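Purves Bimanual Handling Set: data card

Version 5 of the set. Maintained by the manipulation group at Clasovport. Code for loading and replay is kept in the separate Fomar repository.

Summary

Purves is a set of two-arm tabletop recordings made to test one idea: that a policy for handling a small object with both grippers learns better when the grip of each arm is labeled separately. Earlier versions gave one label per time step for the whole robot. In this version each arm has its own label, and the two can change at different times.

The set holds 434 episodes. Of these, 111 are held out for testing and should not be used for training or for picking settings.
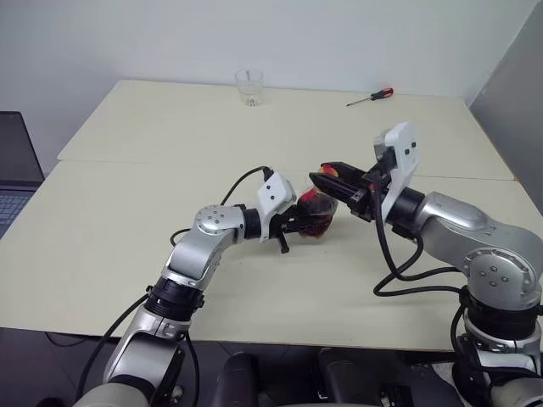 Reading time: 5 min

Setup

Both arms work from the near side of a pale table, with a camera at the head of the robot and one at each wrist. The head view is the one most people will want to start with. It takes in both grippers, the object and the back of the table, where other items stand during an episode. A clear drinking vessel and a screwdriver are among them. They are not targets, and no label refers to them.

The table is made of two panels and the seam shows in the head view. Early on we found that a plain edge detector picked it up as an object boundary. The table mask shipped with the set covers the seam, so use the mask if your method depends on edges.

Labels

Each arm is given one of 7 states at every time step: idle, approach, touch, hold, turn, release, retreat. Labels were made by hand from the head view and then checked against the wrist views. Where the two disagreed, the wrist view was kept.

Touch and hold are the hardest to tell apart. The labeling rule is that hold begins when both fingers of a gripper bear on the object. Fingers often hide the contact point from the head camera, and clear or shiny wrapping makes it worse. Expect some noise at the change from one state to the other.
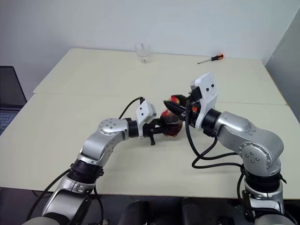

Page last changed: June

Method and result

The baseline is a small transformer that takes the three camera views and the joint angles and predicts the next block of joint targets. The test version adds a second output that predicts the two arm states. Nothing else differs between them, and both were trained on the same episodes with 5 random seeds.

The version with separate arm states did better on the held-out episodes for all 5 seeds. Most of the gain was in the hold and turn steps. There was no clear gain during approach, and release was slightly worse on two seeds. We have not found the cause.

Known limits

All episodes come from one room at Bumthorpe with one pair of arms. Background and table are the same throughout, so results say little about new places. Gripper force was not recorded. Cables pass through the head view and move with the arms, and a model may use them as a cue for arm position. 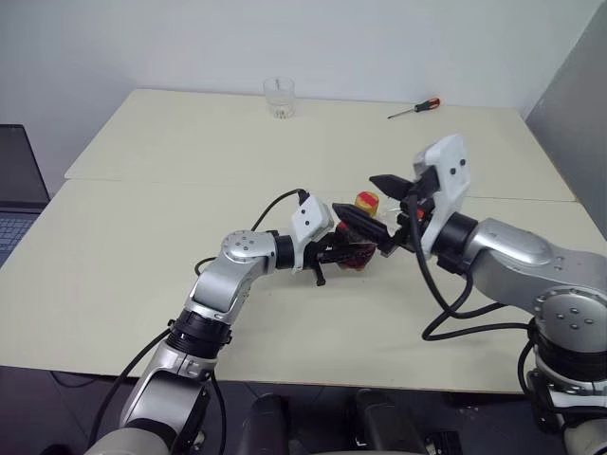

Fomar user: We trained with the cables masked out and lost a little on approach, nothing on hold. Could you ship a cable mask next to the table mask?

A cable mask is planned for the next version. Until then, the script in the Fomar repository will make a coarse one from the joint angles.

Use

Free for research. Please give the version number when reporting results, as scores from versions with a single robot label can't be compared with these.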